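3.2 Sales through the small shops

The second set of records comes from Diltby, where two comic shops kept paper ledgers until August. Bhatia read these against the distributor's own returns.

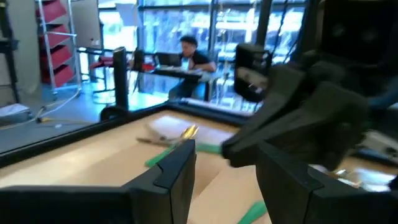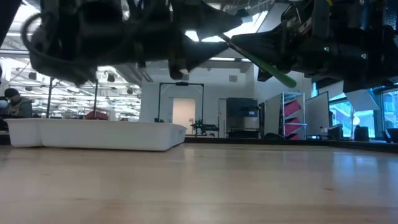
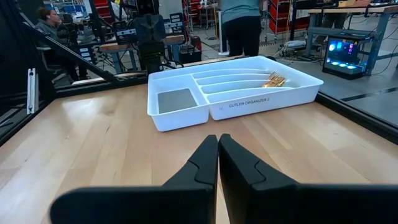 Figure 2. Three views of a wooden tabletop.

Of the 80 titles in the ledgers, 11 sold better as back issues than when new. Seven of these were black-and-white serials from Latent, a small press with no newsstand trade. Returns were low for the whole group – the shops ordered few copies and kept what was left. Reprints were entered under the original title, so the two cannot be told apart before the change of ledger.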